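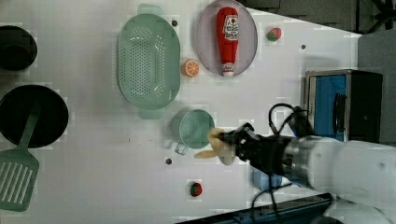 Toy banana and measuring cup on a white tabletop

Against the Kitchenette
By Iestyn Pugh
April

Get the Gurnix Travel newsletter in your inbox every Wednesday. Unsubscribe anytime.

I paid $230 a night in Rutthorpe to wash my own dishes. The room was listed as a "studio suite with full kitchen," and the same room with no kitchen, one floor down, was $174. I had picked the more expensive one because I was going to save money on food.

Anyone who has booked one of these places knows the reasoning. You will have eggs in the morning. You will make a big pot of something the first night and eat it until you leave. By the time you click the button you've become a person who travels with a recipe, and the extra charge looks like an investment.

Then you go to the store. You need oil, so you buy a bottle of oil. You need salt, and salt comes in one size, the size for a family of six preparing for winter. You buy butter and onions and a box of rice, and you carry it all back up a hill you didn't notice on the map. My first dinner in Rutthorpe was scrambled eggs at nine at night, and it cost me more than the fish special across the street. I know this because I read the menu in their window on the way home with my salt.
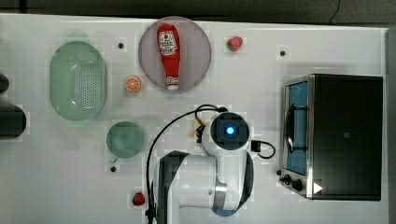 The word that does the damage in these listings is "equipped." Equipped with what, and for whom? At the Dretau Suites it meant four wine glasses and no can opener. At the Hajji House it meant a drawer with nine teaspoons and one fork. Listings are very fond of photos that make a table look ready for dinner, and dinner, when you think about it, is seldom a bottle of ketchup lying across a plate with half an orange slice off to the left. I'd trade all of it for one line of plain text telling me if there's a sharp knife.

There never is a sharp knife. I have sawed at tomatoes in a lot of cities. I've drained pasta with a saucepan lid and a bath towel, and I've made coffee in a machine whose instructions were taped to a different machine.

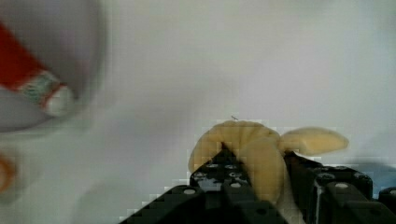

And then you have to clean up, which the hotel sees as your end of the bargain. Hajji House charged me a $54 cleaning fee and also left a laminated card asking me to wash the dishes, empty the trash and wipe down the stove before checkout at 11. I did it, too. I stood there on my last morning scrubbing a pan while the sun shone on a harbor I had flown in to look at.

I said some of this in a shorter piece last month, and the mail was not all friendly. 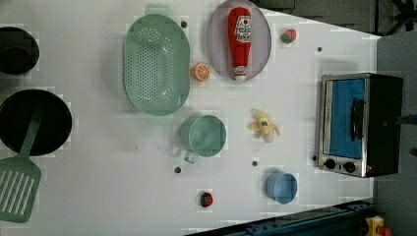
One reader wrote that I had obviously never traveled with a toddler, that a fridge and a burner at six in the morning were worth any price the hotel cared to name, and that "nobody goes for the can opener, they go for the milk." She added that I should pack a knife.

Fine. Families get a pass, and so does anybody staying a month. But I was there four nights, alone, with a bakery downstairs. For people like me a decent hotel would offer a kettle, a small fridge and a list of places open past nine, and keep the stove for someone who needs it.

I left the salt in the cupboard. There were two others in there already.

Related
The case for the boring airport hotel
Rutthorpe in the off-season: what stays open
Who is the decorative pillow for?
Breakfast included, and other promises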